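Plovska Deep Bin, grey metal, 40 litre

**Stocked at our Witham shop and by post. Updated March 23, 2022.**

We sell a lot of storage and we have become hard to please about it. Most bins arrive with a leaflet promising they will change how you work. They hold things. Some hold things for longer than others, and that is the only reason this one is on the site.

### What it is

An open metal bin with sloped sides and no lid. The Plovska comes in one colour, grey, and one shape. The maker calls the finish "workshop grade", a phrase we have asked them to explain twice without getting much back. As far as we can tell it is ordinary powder coat, put on reasonably thickly. The one by our back door has been there since September and has a few scratches along the rim. No rust so far, though it lives indoors.

The sloped walls are sold as a way to "bring contents to hand". Small parts do slide towards the middle when you drop them in. They also end up in a heap, so if you want your washers kept apart from your wall plugs, buy a divided tray. We sell those too and they cost less.

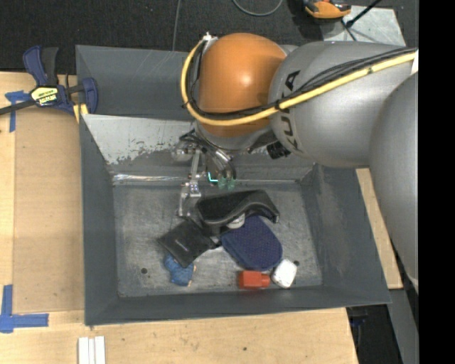
*Grey metal bin with sloped walls, on a light wooden tabletop.*

### Who should buy it

People who throw mixed bits into one place and sort them later, or never. It suits offcuts, fittings, garden ties, bike parts and dog toys. We were doubtful about the garden use, and we still would not leave it out all winter whatever the label says about "all-weather performance". There are two small round holes in the floor. We would not count on them to clear the rain.

If you only need somewhere to put pens, this is far too big.

### Sizes and weight

| | |
|---|---|
| Capacity | 40 litres, filled to the rim |
| Depth inside | 24 cm |
| Material | Coated steel |
| Lid | None made |
| Guarantee | 2 years, against faults in the coating and seams |

The capacity is the maker's figure and it is a bit hopeful. Nobody fills an open bin level with the rim and then carries it anywhere. Allow for less.

Full of screws it is a two-person lift. The leaflet shows it being carried with one arm, which we assume was done with it empty.

### Compared with the others

The **Jastier** bin is the one customers ask about most. It has a rolled rim, which is kinder on the forearms, and it costs a good deal more. We think the rim is worth having if you reach in and out all day. For a shed, save your money.

The **Trevor** is plastic and lighter, and cheap enough that you may not mind when it cracks. Ours did, at the corner, after 18 months of normal shop use. The maker replaced it without fuss, so credit to them, but a replacement plastic bin is still a plastic bin.

The Plovska sits between the two. It is plain and heavy, and the inside corners are a nuisance to wipe out.

### Care

Damp cloth, then dry it. Skip the maker's own cleaning spray – we tried it against washing-up liquid and could not see any difference. Touch up deep scratches with any metal paint. It will not match exactly.

Felt pads are a good idea on a wooden surface. They are not in the box, and at this price they should be.

### Delivery and returns

Sent flat on a pallet for orders of 2 or more, boxed if single. Check the corners before you sign. Unused bins can come back within 40 days in the original packing, and we pay return postage only if the fault is ours or the maker's. Dents reported after use will be looked at, with some suspicion.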